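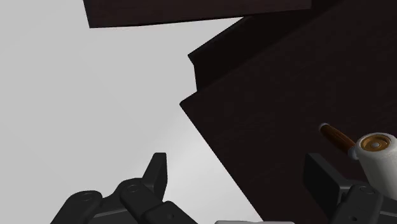
How to Descale a Kettle Without Falling Out With Anyone

If you live in a hard water area you will know the signs. There are white flakes in your tea, the kettle sounds like a lorry on gravel, and a guest peers into their mug and says they're fine with squash, thanks.

I ignored mine for most of a winter. Then my neighbour Khadija Ait Ali came round in February, lifted the lid, and put it down again very gently.

What you need

White vinegar or citric acid. I've used both. Citric acid doesn't make the kitchen smell like a chip shop, so I now buy it in bags from Gullari, the hardware place on the corner, where it lives next to the mousetraps.
Water.
An old toothbrush you are certain is old.

Have a look at the kettle's instructions first, if you still have them. Some makers don't want vinegar anywhere near their kettles.

What to do

1. Unplug the kettle and let it cool. Tip out the old water and whatever comes with it.

2. For citric acid, half fill the kettle with water and bring it to the boil. Switch off, unplug, then add two level tablespoons slowly. It will fizz. Keep your face out of it.

For vinegar, use equal parts vinegar and cold water, enough to cover the scale, and don't boil it. I did once, and my eyes watered until teatime.

3. Leave it. Twenty minutes for citric acid, an hour for vinegar. Put a note on the lid. Lahcen El Idrissi, with whom I share a kitchen, once made himself a full mug of hot citric acid and drank more of it than you'd expect.

4. Pour it away and look inside. Stubborn patches can be scrubbed with the toothbrush. Don't go at them with a knife.

5. Rinse 3 times, then boil a full kettle of plain water and throw that out too. If you used vinegar, boil another.

The spout filter

Most kettles have a little mesh filter behind the spout. Pull it out and soak it in a cup of the same mixture. Getting it back in takes longer than the rest of the job put together.

How often

Every month or so if your water is hard. I manage every 3, and only when the flakes come back.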